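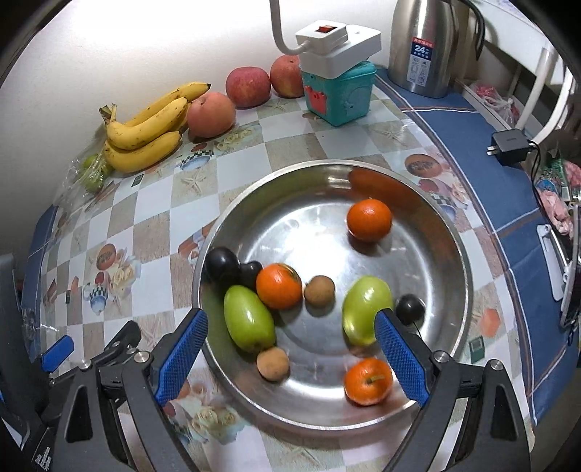

When should an operator stop a handheld gripper demonstration and start it again? As soon as any item of the written protocol has been broken, even if the grasp itself would have succeeded, and before the next object is touched.

4. Practice rules for handheld collection

4.1 Scope

The rules in this section apply to demonstrations recorded with a hand-held gripper carrying its own camera, in homes and other rooms that were not built for robot work. They do not cover teleoperation or kinesthetic teaching, for which the Skinudico site already had a working procedure. The first draft was written by Mathur and Aaltonen and tested at the Runach and Grilthorpe sites. The version given here is the second revision, dated 19th November, and replaces all earlier sheets.

A rule was kept only if a second person, looking at the recording alone, could decide whether it had been followed. Several items in the April draft failed this test. "Move naturally" was removed. "Approach at a steady speed" was replaced by a limit on fingertip speed in the last part of the approach, computed from the pose track. Items that depend on the operator's intention were moved to the training notes, where they have no effect on acceptance.

4.2 Preparing the workspace

R1. The workspace is used as found. The operator may remove items that are fragile, sharp or private, and may not tidy, align or group the rest. Household goods at the back of a table remain where the household keeps them.

R2. Power leads and adapters within reach of the operator's arm are checked before the first take. A lead that crosses the path of the gripper is moved; one that does not is left alone. Appliances that heat water are switched off at the wall for the length of the session.

R3. Food used as a target object is marked as withdrawn from eating on the session sheet. Fruit with split skin is replaced. Bruising and spotting are accepted, as they are part of the normal range of appearance the policy has to handle.

R4. A patterned tablecloth is acceptable and in most cases helps visual tracking. A cloth that slides under light finger pressure is fixed at two corners. The fixing must not be visible from the gripper camera at the start pose.

4.3 Objects in bowls and other open containers

Picking from a bowl produced more disputes between reviewers than any other task in the set, and it is treated separately for that reason. Three properties matter. The wall limits the directions from which the fingers can enter. Round objects move when their neighbors are touched. A polished metal surface returns reflections of the fingers, and the tracker may accept these as features of the room.

Figure 1. Picking task with mixed fruit in a round stainless steel bowl, seen from the gripper camera. Mandarins, plums and smaller fruits share the bowl, and the fingers carry blue textured pads. Rules R5 to R8 apply.

R5. The target is named on the session sheet before the gripper leaves the start pose. Changing the target during the approach ends the take. This rule was proposed by Deák after a review of the Grilthorpe recordings, where operators often switched to whichever fruit had become easier to reach.

R6. The fingers enter the bowl open and are closed only when both pads are beside the target. Pushing a neighboring object aside with the outer face of a finger is allowed. Levering against the rim is not, as the contact force passes into the frame of the tool and does not appear in the finger signal.

R7. Contact with more than one object at closure is labeled as such and kept. Takes of this kind are useful as negative or partial examples, and deleting them gives a false picture of how often crowded grasps occur. The label is entered by the reviewer.

R8. For shiny containers, the mapping pass is made with the camera held back far enough that the container fills less than half of the view. If tracking is lost inside the bowl, the take is rejected whole. Interpolated poses are not permitted within the container.

An earlier form of R6 set a minimum clearance between each finger and the nearest fruit. Huenchumán showed that the value could not be met in a well-filled bowl without emptying it first, and the clearance was dropped. We note this because a similar figure is still found in the Bodnár checklist, which was written for parts in trays – a case in which spacing is under the control of the person who loads the tray.

4.4 Condition of the tool

R9. Finger pads are inspected at the start of each session and after every 10 takes with food. Juice or skin wax on a textured pad lowers grip in a way that is hard to see in the recording. Pads are wiped with a damp cloth and dried. Solvents are not used.

R10. Finger joint bolts are checked by hand for play at the same interval. If play is found, the takes since the last good check are flagged, and the opening width is calibrated again before work continues.

R11. The camera mount is not adjusted during a session. If it has been knocked, the session is closed and a new one opened with a fresh calibration file.

4.5 Review and acceptance

Each take is checked by one reviewer who was not the operator. A second reviewer sees all rejected takes and a random share of the accepted ones. Where the two disagree, the take is held until the rule in question has been discussed; the majority is not used as a tie-break. Pimentel kept the record of these discussions, and most of the changes between the first and second revision can be traced to it.

Review of a single take needs about 2 minutes with the pose track shown beside the video. Reviewers found this acceptable for bowl tasks and too slow for simple placing tasks, where a reduced check covering R1, R5 and R9 is now used.

4.6 Known gaps

The rules say nothing on lighting beyond the limits of the camera. They assume one operator and one tool at a time; a second gripper in the same workspace needs a rule on right of way, and the wording tried at Runach was not clear enough to adopt. R3 does not deal with fruit kept in bags, whose contents may be visible to the camera but cannot be reached without first opening the bag. Opening the bag is at present logged as a separate task, with its own start pose and its own line on the session sheet.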